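How to Prepare and Run a Two-Arm Plate Demonstration for Visitors

Fladier Open Day Guidance, December edition

This page is intended for staff who host the plate-handling station during open days at the Senen building. It covers the setup of the table, the talk given to visitors, and the order of the demonstration. Each session lasts 12 minutes, including time for questions. Hosts should read the full page before their first session and keep a printed copy at the station.

Before you begin

Confirm that the session has been entered in the Velex booking system. The demonstration room admits no more than 114 visitors over the course of the day, and groups must be signed in at the front desk. Host materials are kept in cabinet 394.

Wipe the tabletop with a dry cloth and allow both arms to complete their startup routine. Visitors must remain behind the floor line whenever the arms are powered.

Step 1. Check the wrist camera view

Open the camera window on the host screen and select the wrist view. Move the arm slowly to its starting position. The view will tilt as the wrist turns, and the white tabletop may run diagonally across the screen. A soft image is acceptable at this stage. Shadows on the table are also normal and do not require any change to the room lights.

If the window does not update, close it and open it again. Do not restart the arm controller while visitors are in the room.

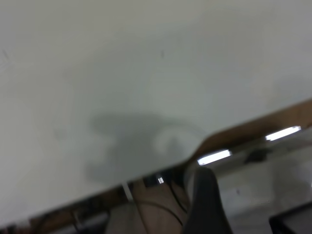

Gasser wrote after the last open day that the wrist view should be explained before the arms move, and that visitors who had been told which camera they were watching asked far better questions about how the robot finds the plate. Hosts are now asked to follow this advice in every session.

A suitable explanation is as follows: the wrist camera travels with the arm and sees what is close to the gripper, while the fixed camera shows the whole work area. Keep this part of the talk under two minutes.

Step 2. Set out the plates

Place the wire dish rack on the right side of the table, with the upright plates in a row from front to back. The salmon-pink plate belongs at the front. Lay the teal plate flat on the left side, with its shallow face upward, and leave the space between it and the rack clear.

Compare the table with the fixed camera view. Both arms should be out of this view when the layout is checked. Small differences in the angle of the plates can be ignored, but every plate in the row must stand on its edge.

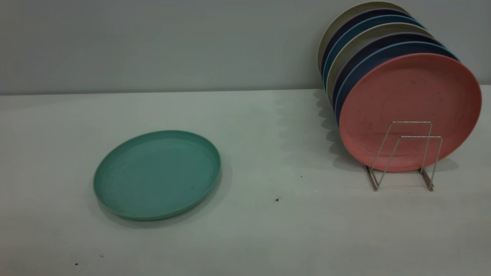 Step 3. Run the demonstration

Announce that the arms are about to move. Select program 122 on the host screen and press Start once. Remain beside the stop button until the program has ended.

Direct attention to the teal plate first. A flat plate offers very little for a gripper to hold, and the rim is the most useful place to make contact. Explain that the angle of the fingers matters as much as their strength. Visitors may then be invited to watch the second arm, which works on the same side as the rack and must keep clear of the plates standing there.

Speak during the slower movements and pause when a gripper is near a plate. If a plate slips, let the program continue unless the plate is close to the edge of the table. In that case, press the stop button and inform the group that the session will resume shortly.

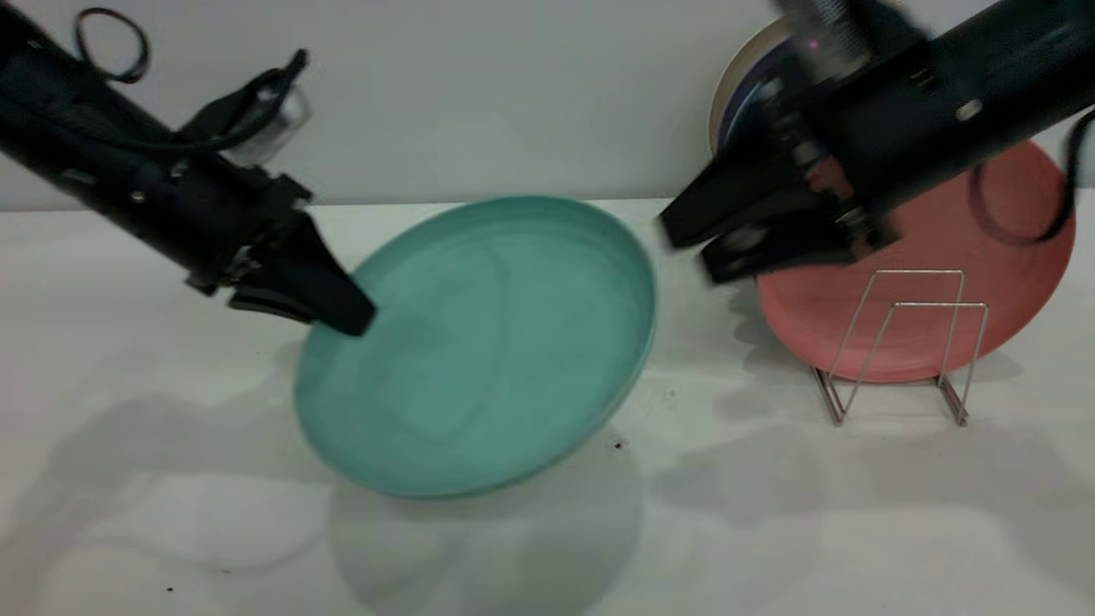

The left gripper at the rim of the teal plate, with the second arm to the right.

Step 4. Take questions and reset

Return both arms to their rest position before inviting questions. Questions about purchasing or research partnerships should be referred to the Fladier information desk. Hosts are not expected to give figures on speed or cost.

When the group has left, return the plates to the layout in Step 2 and repeat the camera check. Record any stop in the Velex session log, together with the step at which it occurred.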